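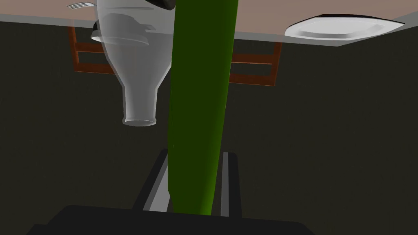

22/01/2020

Training again in the small hall at Sostska, and my legs are heavy like wet sand. Fabian Kuster gave us the long warm-up, then 100 serves each, no talking between. I put my first ten in the net. After this it went better, but my second serve is still too short and everybody in the club knows it.

Then we played sets. I had Cyrill Bachmann on the other side, who hits everything flat and early, and I lost 6 to 4. In June he beat me without giving me one game, so I am not unhappy. At 4–4 I had two chances on his serve and both times I played to his forehand. Why do I do this? I wrote in this same diary that I must play to his backhand.

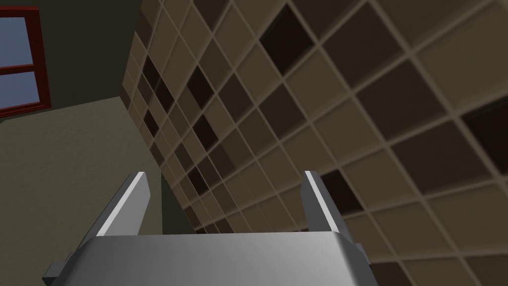 Fabian says I am thinking about the score and not about the ball. He wants me to bounce it the same number of times before each serve, also in practice. I find it a little silly – but I will try it until the match against Zornanura.

The doubles pairs are not decided. I would like to play with Cyrill, he is calm when I get nervous, but I didn't dare to ask him. Maybe tomorrow, in the car.

My right wrist is a bit sore on the outside. I put ice on it after dinner. I still have to bring the racket to Haddad for new strings, a little softer this time, and wash my white shirt.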